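Zonedel

From Vondden, the student projects encyclopedia

Zonedel is a student robotics club whose members teach manipulation tasks to a robot arm by recording them first with hand-held grippers. It was founded in March by Fung-ping Fung and grew out of an evening class in basic automation. The club has 18 members and meets in 4 groups, each with its own task.

Kitchen task

The best-known Zonedel project is the kitchen task, in which a gripper has to approach, grasp and move containers of dry goods on a table. Clear containers were chosen on purpose. Glass reflects light and lets the background show through, and students who had trained only on painted blocks found that their programs did poorly with it.

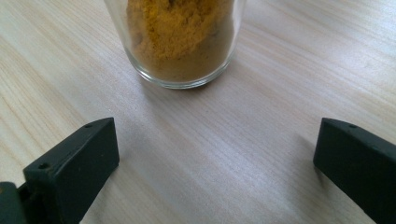
A glass of yellow-orange powder between the fingers of a hand-held gripper.

Each student records the same motion many times, varying the starting point and the angle of approach. A recording is thrown out if the container tips or if the fingers leave the camera's view. By July 3, 2024, the group had kept 735 recordings and rejected 87. The rejected ones are stored separately and used in a lesson on sorting data.

Containers are grouped in the club's notes by shape and by whether they have a lid. Tumblers are usually given to new members. Jars come later in the course, as a student must decide how high on the wall to place the fingers and keep clear of the rim.

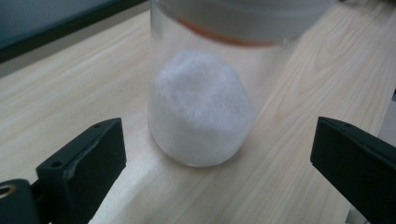 Kuo-hua Yen has argued that the task leans too heavily on glass, and that a beginner would learn more from a mix of boxes, bags and cups. The club's handbook repeats this view in its chapter on choosing objects, and a cardboard set was added to the course afterward.

Competition

Zonedel enters the Nitov Cup, a yearly contest for school and college teams. Teams are scored on completed moves, with points taken off for dropped or spilled items. The club entered the kitchen task in its first season and placed in the middle of the table.

See also

Nitov Cup
Ng (gripper workshop)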